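23/12/2021

Back from work and too tired to cook, so I am writing this with a bowl of cereal next to me.

People keep asking me how it is going with the robots, so I will put it in one place. I have worked in housekeeping at the Samero for 15 years. We have 217 rooms over two buildings. In the spring the company that owns us signed with Fasico to try out robots in the furnished suites, the long-stay ones where the guests also pay for laundry pickup. We got two of them. The contract runs through next year.

Before that we already had Rerketti, the scheduling program, and I would say that changed my job more than the robots have. We used to get a paper list in the morning and work out the order among ourselves. If your knee was bad you traded for a floor with fewer tubs. Now the tablet gives you the next room when you close the last one, and you can't see further ahead than that. I asked if we could get the full list back and was told it was being looked at. That was a year ago.

The robots are slower than any of us. A suite I can strip and tidy before my coffee gets cold takes them a good while, and one of us is in there the whole time. That is a real job now, called suite attendant, and it pays a little more. You set out the tray for the clothes, you stay close, you step in when something gets stuck. Sheets and sleeves are the worst. It is easier on the back than making beds, but it is dull, and you are on your feet just the same.

Picking up guest clothes in one of the suites:
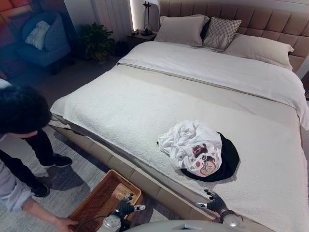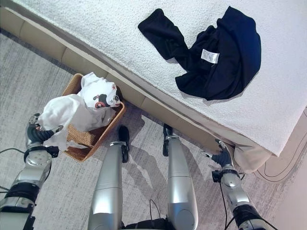
What worries people is hours. So far no one on my crew has lost any, but two women left in the fall and their spots were not filled. The manager says that has nothing to do with it. Maybe so. At the Pelletier across town they tried the same kind of thing and put the attendants on a separate contract, with no seniority carried over, and I would not sign that.

I did get one thing changed. They wanted attendants to log every stop on the tablet while it was happening, which meant typing with one hand and grabbing a pillowcase with the other. Now we write it up after the room is done — paid time, I made sure of that.

I am off until after Christmas. The new schedule comes out when I get back and I will post again once I have seen it.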